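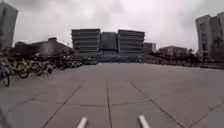 Kollach Schools Offer Families Help With Morning and Evening Routines

The Kollach school district will open a series of free evening workshops in September for parents and guardians who want to set up steadier routines at home during the school term. The sessions are meant for families with children in kindergarten through fifth grade. Each one begins at 6:30 p.m. in the Lumanlan Elementary library and lasts 60 minutes.

The first workshop covers bedtimes and wake-up times, including how to move a child's schedule back after the summer break in small steps. Later sessions will deal with homework, packed lunches, screen use on school nights, and the hour between the end of school and dinner. Parents may attend one session or the full series.

Tassanee Ratanaporn, who coordinates family programs for the district, said the workshops grew out of questions that school offices receive every fall.

"Parents call us in the second or third week of term, when everyone in the house is tired," Ratanaporn said. "We would like to reach them sooner, and give them a plan they can try the next morning."

Families who attend will receive a printed planner with a page for each week of the term. The district has ordered 1,000 copies, and any left over will be handed out through school offices in December. The planner includes a blank chart for household chores, a reading log, and a tear-out list of early dismissal times.

Seating is limited to 50 adults per session. Child care will be provided in the room next door for children age three and older, and parents should note on the sign-up form how many children they plan to bring. Light snacks will be served. Interpreters can be arranged if the request is made when registering.

The series will be led by Lamduan Suwannarat, a second-grade teacher at Urley Elementary and a parent of three. Suwannarat led a shorter version at Urley last spring, with some 100 parents taking part over the course of the program.

"Most families already have a routine of some kind," Suwannarat said. "We start with what they do now and look for the one part of the day that gives them the most trouble."

A second series at Matent Elementary is planned for January. Registration forms for the fall sessions are available at all elementary school offices and should be returned to the front desk before 4 p.m. on the day of the workshop.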